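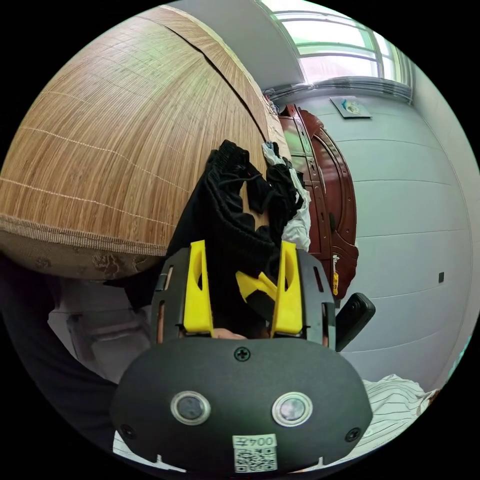
Fig. 1. Bright yellow next to matte black.

Color for Signs and Print, Week 2 handout

OK, picking up where we ran out of time. I'd got as far as saying that contrast is mostly about light and dark, and then half of you wanted to talk about red and green, which I loved, but we'll get there!

So. Every color has a lightness as well as a hue. Yellow is the odd one out because it's at its strongest when it's very light. Blue is strongest when it's fairly dark. If you darken yellow to match that blue you get a kind of olive mud, and if you lighten the blue to match the yellow you get baby blanket. Try it with the paint chips, it's fun.

Yellow and black are a long way apart in lightness, so the pair reads well from far off. Red and black feel dramatic up close (I used them on every poster I made in college) and turn to soup across a parking lot.

The squint test
Half close your eyes until the letters go fuzzy. Do the words still stand apart from the background? Good. If they melt, change the lightness of one of the colors before you touch anything else. Taking a phone photo and turning it gray does the same job.

The Gretby bus map
I've put the old one and the new one in the course folder. On the old map the orange line and the green line come out as almost the same gray, and they cross right at Boseck, where most people change buses. The new one makes the green much darker and leaves the orange alone. I still think the pale blue for the lake is too close to the paper, and some of you will disagree with me, so bring it up.

One more thing about grays: on the 0 to 100 lightness scale, 50 looks like the middle to most people. Our text gray on these handouts used to be 61 and I got complaints. Fair enough.

For next time
Read the Kiken chapter, up to page 80. You can skip the part on ink recipes unless you like that stuff (I do).
Find one sign near your home that fails the squint test and redo it using only two colors. Small sketches are fine, markers are fine. Write a line or two on what you changed.

Still missing a few color wheels from last week, please bring those back too.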